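Putting our house rules for food-handling arm cells in one thread. I'm asked for them often enough that it's easier to have a link. These are for Lirkholm, a small test kitchen with cobot arms. Your risk assessment comes first.

1/ A collaborative arm is not a safe cell by default. The assessment covers the arm, the gripper, the food and anything sharp nearby. Change the gripper and you do the assessment again. Radka Radonjić signs ours.

2/ Fingers open and empty before anyone reaches onto the table. If the gripper is holding something, it gets released from the pendant – never pulled out by hand.

3/ One item on the board at a time. Packaging and trimmings stay off the board. For long vegetables like leeks, lay the item across the middle of the board and check both ends before you start the program.

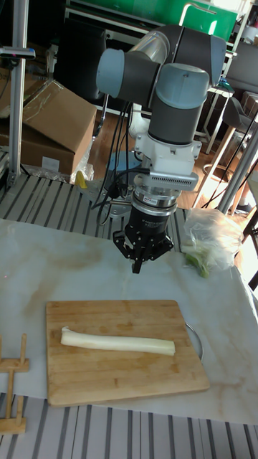 4/ Cables. Any loop hanging near the gripper gets checked through the full range of wrist motion at slow speed. We do this at the start of a shift and after every tool change. Jailson Lins wrote the check sheet and it fits on one page.

5/ Table covers. A printed sheet is fine for motion trials. It is not a food-contact surface, so anything handled on it goes in the waste and is never eaten. Smooth out wrinkles near the work area.

6/ Floor. Boxes and wrapping go outside the reach of the arm and off the walking path. This is the rule we break most, me included.

7/ Logging. Every stop gets a line in the log, even the boring ones. We have 706 lines so far. Ximeng Qin reads them in January and the rules get edited from that.

8/ Grip pads are replaced at 2,000 cycles or at the first visible nick, whichever comes first. The number is ours, from our own wear checks. Don't copy it without doing yours.

Bujar Trajkovski asked about knives. We don't run them in this cell. Separate assessment, separate thread – probably after the Citstead visit.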